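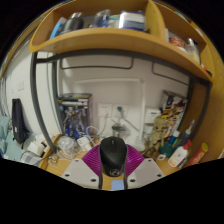
Skollix Annotate
Labeling and review software for hand-held gripper recordings

Skollix Annotate turns raw wrist-view recordings into training-ready episodes. It reads video, pose and finger-width streams, lines them up on one clock, and cuts them into grasps, carries and releases. A reviewer then accepts, trims or rejects each cut.

The software is built for recordings made in ordinary rooms. A desk with cables, bottles and books on it gives a tracker plenty of fixed points, but it also gives an object detector plenty of wrong answers. Annotate masks the fingers first, then looks for whatever is held between them - a mouse, a jar, a tube - and follows that object only.

What it does

Stream alignment to within 2 ms
Automatic grasp and release marks from finger width
Finger and held-object masks, editable by brush or polygon
Fisheye calibration, with the black border left out of all exports
Pose check that flags jumps and lost tracking
Text labels per episode, with a shared word list for the team

System requirements

Linux workstation, 64 GB of memory recommended
One graphics card with at least 14 GB of video memory
Runs without a network connection after activation

Limits

A single project holds up to 4000 episodes. Larger sets can be split and joined again at export. Transparent objects still need hand correction in most cases. Two-handed recordings can be imported, but each hand is reviewed separately.

Licensing

Sold per seat, with updates for one year. The command-line exporter is included and can be installed on any number of machines. Teams moving from Fletness can import their old label files directly - see note 164 in the manual for the field mapping.

Support and trial keys: Barbara Bielecka, Jollavthorpe office. Calibration questions go to Damian Nowicki.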